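Lunari Day Rooms: Interim Progress Report to the Sakholm Fund
Reporting period ending March 2023
Prepared by Afia Quaye, project lead, Petora

1. Scope of this report

The grant covers the refit of the waiting and rest areas at the Lunari day center. The work consists of floor covering, wall repair and painting, seating, small tables, and waste and recycling points. Kitchen and restroom work is paid for from a separate budget and is not reported here. The previous report was submitted in October and covered design, quotations and the first supplier order.

2. Work completed

Floor covering. The old vinyl in the ground floor rooms was lifted and the subfloor leveled. Two low areas near the north door needed a second pass of compound, which added three working days. Striped gray carpet has been laid in the rest corner and the main waiting room. Spare carpet from the same batch is stored in the plant room for later repairs.

Walls. Plaster damage behind the former radiator positions was cut out and filled. All walls in the two ground floor rooms have been painted off-white. One touch-up is outstanding beside the light switch in the main waiting room.

Seating. Vrettos supplied 40 chairs in two deliveries. The order is made up of stacking chairs for the main waiting room and upholstered tub armchairs for the rest corners. The armchairs are light gray, with a thick seat cushion and thin metal legs. Beige throw cushions were ordered separately and have removable covers. Three stacking chairs arrived with bent frames and were exchanged by the supplier at no cost to the project.

Tables. Round white side tables have been placed next to the armchairs. The original specification called for square tables with a lower shelf. Staff asked for the change after a trial layout in which the square corners narrowed the route for wheelchair users. The tabletop is glossy and reflects the ceiling lights. Two visitors have mentioned this, and a matte top will be priced before the upstairs order is placed.

Waste points. Pedal bins with colored lids are in use on the ground floor. The bin in the rest corner is black with a yellow lid and pedal and has a litter pictogram on the front. It stands close to the wall beside the armchair, where the pedal can be reached without moving any furniture.

3. Work in progress

The upstairs quiet room has been cleared and the old shelving removed. Electrical checks are complete. Carpet laying is next, followed by painting of the baseboards and delivery of the remaining side tables. The order of work differs from the ground floor, where baseboards were painted first and had to be retouched after the carpet went down.

Room signs are with the printer. The proof was returned once for a spelling correction and once for letter height.

4. Budget

Spending to date is within the approved total. The only change that needs the Fund's attention is in the furniture line. Replacing square tables with round ones, together with the smaller quantity now required, leaves $3,360 unspent. Petora requests permission to move this sum to the floor covering line to pay for the additional leveling compound and labor described in section 2. No increase in the grant is requested.

Invoices for carpet, paint and both furniture deliveries have been paid. The invoice for the printed signs has not been received.

5. Issues

Carpet cleaning. The striped pattern hides light soiling, and cleaning staff have asked for a fixed schedule to replace cleaning on inspection. A draft schedule is being tested in the main waiting room.

Drinks. Visitors bring bottled drinks into the rest corners and leave them on the side tables. Hot drinks without lids are not permitted on the carpeted areas. A small notice to this effect will be added to the sign order.

Armchair height. The seat is lower than that of the stacking chairs. Some older visitors prefer the stacking chairs for this reason, and two of these will be kept in each rest corner.

6. Next period

Complete the quiet room carpet and baseboards.
Obtain a price for matte tabletops.
Install room signs and the drinks notice.
Confirm the cleaning schedule with the cleaning contractor.
Submit the final account with copies of all invoices.

A decision on the transfer in section 4 is requested before the final account is prepared.

Appendix: Ground floor rest corner
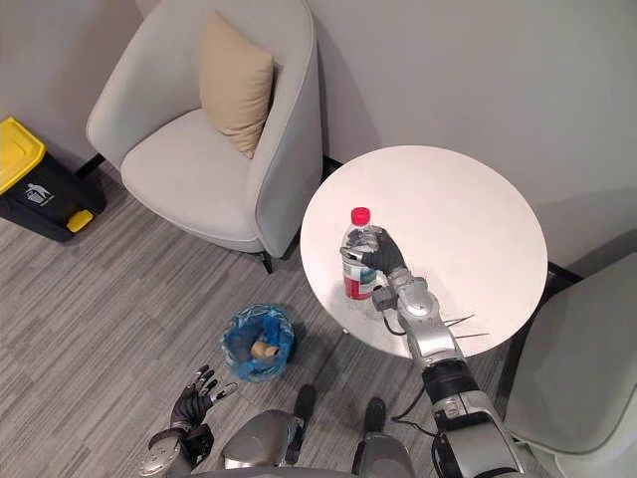
Figure 1. Tub armchair with throw cushion, round side table and pedal bin on the striped carpet.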